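Unit 6: Trying out a two-arm kit before you buy (or before you talk someone else into buying)

Handout, revised 22 May 2026

Bring this to the lab session along with your notes from Unit 5. We'll be working with the Grarno two-arm kit, mostly in its simulator, and by the end of the unit you'll write a short review of it for a made-to-order client brief. I'm very fond of this unit. It's the first time in the course that you get to stop asking "how does it work?" and start asking "would I want to live with it?"

What's in the kit

The Grarno kit comes as two arms, two grippers, a controller, and a licence for the Fistden simulator. The licence covers 2 seats per kit, so pair up early. The arms and the simulator can be ordered separately, and a lot of small shops start with the simulator alone to see if their job is even possible before spending money on hardware. That's the path we're following.

Fistden ships with a set of furnished rooms, and you can build your own. The rooms matter more than people expect! A bare floor with one block on it will make almost any arm look brilliant. Put the same arm in front of furniture, with drawer handles and a desk edge in the way, and you start to learn something about reach, clearance and patience.

6.1 The room we'll use

Load the desk and cabinet room from the course folder. Run it with the default finger pieces first. Leave the lighting as you find it, and don't move any furniture until you've finished the first log, or your numbers can't be compared with anyone else's.

Your first three jobs:

Bring the left gripper over the near front corner of the desk and hold it there. Watch for drift.

Move the right gripper toward the keyboard and stop short of touching it. Note how much room you had.

Move the left gripper to the top drawer handle on the cabinet. Don't pull yet. Just get the fingers lined up and write down how many tries it took.

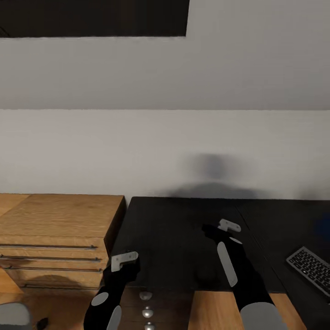

Kazlauskienė wrote in the shared notes that the drawer task was where the kit won her over, though she'd have liked the manual to say plainly that finger settings are saved per room and not per arm. She lost most of a lab to that. Her advice was to save a copy of the settings under your own name before you touch anything, and to check them again each time you switch rooms.

I agree with all of it, and the manual really is thin on this point. Look under Tools, then Saved Fingers. If the list is blank, you're on factory settings.

6.2 What to look for

Reach. Can both grippers get to the places the job needs, and can they do it without the arms crowding each other? Two arms sound like twice the help, but they share the same space. Try moving one while the other is parked in an awkward spot and see what the planner does. (Grarno's planner is very good at this, and it's a treat to watch it find a path you hadn't thought of.)

Fingers. The bracket-shaped fingers are a lovely bit of design for hooking and nudging. They're less happy with small, flat things. Swap to the straight set for job 5 and compare.

Contact. Fistden lets you turn contact forces on as a coloured overlay. Use it! A grip that looks fine from across the room may be pressing far too hard.

Speed. Start slow. The speed slider goes much higher than you need, and a fast failure is hard to learn from.

Logging. Each run writes a file. The default cap is 2000 steps, after which the log stops without a warning. If your run is longer, raise the cap first. The sample log in the course folder has 3716 steps, so you can use it to check that your raised cap is working.

6.3 Where the kit falls short

No product gets a free pass in this course, even one I enjoy this much. Three things bother me.

The simulated drawers slide too easily. Real drawers stick, tilt and rattle. You can add friction by hand, and you should for the second log, but the default is flattering.

The error codes are poorly explained. Code 53 covers both a joint limit and a blocked path, and those two problems need very different fixes. Until it's split up, open the joint panel when you see it: a joint at its limit is marked there, and if none is marked, look for something in the way.

The camera view can be set only from a short list. Pick the one behind the arms for all course work.

6.4 Your review

The client is Plutcombe, a repair shop that fixes and refits office furniture. They want to test drawers and handles over and over after a repair, and they'd like to know if the Grarno kit is worth a trial. They have no programmer on staff. They do have people who know a great deal about drawers, so write for them in plain words.

Your review should run to two pages and cover what the kit did well in your own runs, what it did badly, and what you couldn't find out from the simulator alone. That last part carries the most marks. Last February's reviews were strong on praise and light on doubt, and several recommended a full purchase on the strength of one smooth run.

Attach both logs. State which fingers you used, the step cap, and any friction you added. If you changed the room, say how.

Before the next class

Read the Fistden guide up to the section on saved rooms. Try one drawer task with the right arm in place of the left and see whether you can still get a clean approach. Unit 7 starts from those runs, and we'll be adding a second cabinet.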